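# Rover quits lane following at the same spot every lap (firmware 1285)

**lanecreep** wrote:

Second weekend lost to this, so I'm throwing it to the forum.

Small line-following rover, Itico controller, the steering code from the Hutwood repo with my own gains. We run it on the athletics track at Pirnstead. It's supposed to sit between two white lines and go forward. My nephew could do this at age three.

What it does is hold the lane beautifully down the straight, then drift right, cross the line, and carry on at full speed with a confidence score of 0.98. The watchdog stays happy the whole time. On 20th October it went across four lanes and hit the barrier hard enough to crack the front bumper. There was a jogger two lanes over who now has opinions about robotics.

Logs say the right line is "found" in every single cycle. So it's finding something.

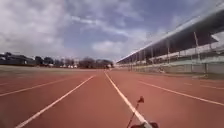

I've swapped the camera cable, reflashed, and gone back to 1015 for a day. Same drift on both versions. Gains are boring: P only, with a bit of D so I can tell people there's D.

---

**m_okafor** wrote:

What's your line width filter set to? On a track the lane line is fat near the robot and thin at the far end, and the Hutwood code uses one width for the whole picture unless you tell it otherwise. When the near part fails the filter it goes shopping for another line. The next lane's line is a very attractive product.

-- Musa Okafor

---

**lanecreep** wrote:

Width max is 11. Whatever the default was. I may have just heard a penny drop.

---

**gritbox** wrote:

I don't buy it. If it were the width filter it would go wrong on the start line too. My money's on focus. Yours looks soft to me, and a soft edge makes the line detector wander. Refocus the lens, put a dab of glue on the ring, and stop reading config files.

---

**m_okafor** wrote:

Soft edges give you jitter. They don't give you a calm, steady drive into a fence. It's locked on to something, and 0.98 says it's pleased about it.

---

**gritbox** wrote:

0.98 says nothing. That number has been decorative since the first release.

---

**m_okafor** wrote:

OK, that part I agree with.

---

**tin_pelican** wrote:

Can we talk about the bit where it crossed four lanes at full speed near a person? Whichever of you is right, the thing needs a stop that doesn't depend on the vision being honest. We had one get loose at a demo in Bragança and after that everything we own has a radio kill switch. You hold the button down, it drives. You let go, it stops. Costs less than a bumper.

---

**lanecreep** wrote:

Fair. I had a kill switch. It was on the rover. You had to catch it first.

---

**tin_pelican** wrote:

That's a fitness program.

---

**lanecreep** wrote:

Update. Did both, in the order that annoys gritbox. Width filter first, scaled with distance: six laps, one wobble at the usual place, no crossing. Then refocused: six more, no wobble. So the filter was the big one and the lens was helping it along. Also added a check that the lane can't jump sideways by more than half its own width between cycles. If it does, motors off.

Radio switch is ordered. Until it gets here we're running at walking pace with me next to it, hand out, like a parent at a skating rink.

---

**gritbox** wrote:

"Helping it along." I'll take it.

---

**m_okafor** wrote:

Can you post the scaled filter? The repo default should change, and I'd like to get it in before the November release.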